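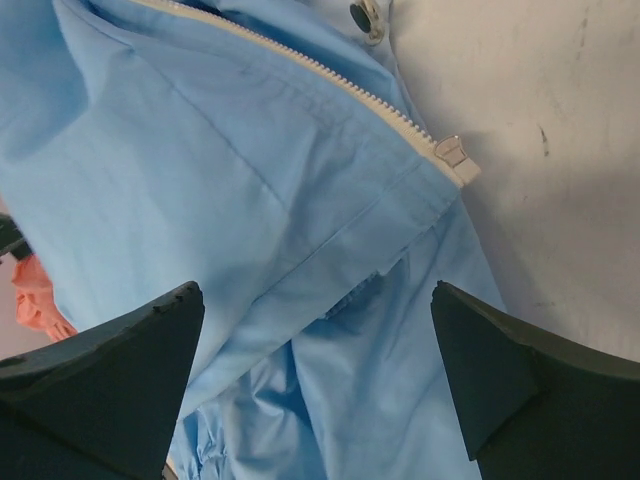
Light blue cotton with a cream zip.

Tritamer – a word list for people who mend clothes

Tritamer is a free collection of mending and sewing terms, gathered from hobby sewers, repair cafés and a good few family notebooks. It holds 2,902 entries, and 1,732 of them come with a sample sentence written by the person who sent the word in. I love those sentences! They tell you far more about how a word is used than any definition I could write.

What is in it

One plain text file, one entry per line, separated by tabs. The columns are term, meaning, region, sample sentence and source. Region is left blank where the sender didn't give one. Spelling is kept as it came, so you will find zip, zipper and zip fastener as separate entries, and darning under 3 different spellings (all of them wonderful).
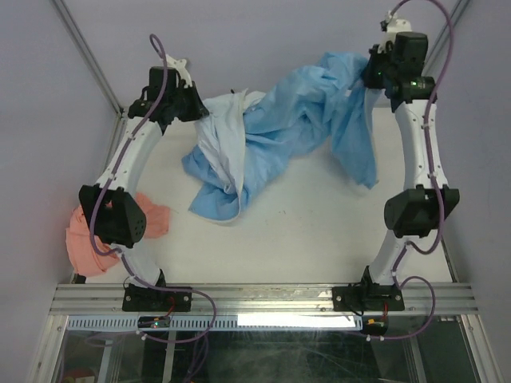 Entries are sorted by term, ignoring capitals. If you open the file in a spreadsheet, tell it to use UTF-8 or the accents will go wrong.

Where the words came from

Most arrived through the Clirkora sewing forum. The Bastos set is older and came from handwritten cards, typed up by Felista Minja, who also caught a heap of my mistakes along the way – thank you, Felista! Words from that set have "B" in the source column.

Known gaps

Knitting is thin. Leatherwork is thinner. There are 9 entries marked "unsure" where two senders gave meanings that don't agree, and I would dearly like help with those.

Using it

Copy it, print it, build a quiz out of it, whatever you fancy. Please keep the source column if you pass the file on.

Last updated 8/5/25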